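Ticket 1255 — Order export stops after page 6
Product: Flodside desktop, connected to Evatix shop
Opened: 22nd October
Status: waiting for customer
Priority: normal

Summary
When I export the order list from Evatix into Flodside, the file is created but it is not complete. The shop has 2000 orders for the period and the file ends much earlier. No error message is shown. The green bar goes to the end and says "Export finished."

What I do
1. I open Orders, then Export.
2. I choose the date range and the format CSV, comma as separator.
3. I press Start and wait about 62 seconds.
4. I open the file in the spreadsheet program and look at the last row.

The last row is always from page 6 of the order list. I repeated it three times in the morning and two times after lunch, and the last order number was the same each time.

What I already tried
— Restarted the program and then the computer. Same result.
— Changed the separator from comma to semicolon. Same result.
— Exported to the local disk and not to the shared folder. Same result.
— Logged in with the Robles account, which has full rights. Same result.
— Shorter date range, only the first week. This one is complete, I compared it with the list on the screen.

So I think the problem is not in the rights and not in the folder. It may be one bad order somewhere, but I do not know how to find it.

Update, same day
I looked at the first order which is missing. It was placed by the customer Amham and it has a very long delivery note, with line breaks inside and one quotation mark which is never closed. I can not say if this is the reason. I did not want to edit the order before you see it, so I left everything as it is.

Update 2
I made a copy of this order in the test shop and exported only the copy. The file had the header row and nothing more. Then I removed the quotation mark from the copy and the order was exported correctly, also with the line breaks. It seems the line breaks are allowed and the quotation mark is the problem.

Questions
Can I safely correct the note in the real shop, or will it send a new confirmation to the customer? This order is already paid and I do not want to confuse them. Also, is it possible that the program gives a warning when it stops in the middle? I noticed the missing orders only by luck, when the monthly total was too low.

I attach the CSV file, the log and a picture.

Attachments: orders_export.csv, flodside_log.txt, 1 picture

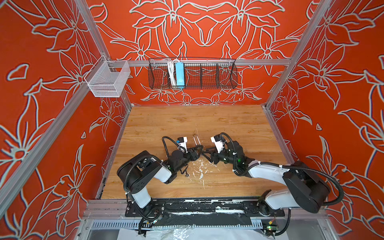

Young-sook Heo: Thank you for testing with the copy, it saved us a lot of time. You can correct the note in the real shop. A confirmation goes out only if the address or the items change, and a note is neither. Please run the full export again after that and write the last order number here. I have passed the missing warning to the developers as a separate ticket.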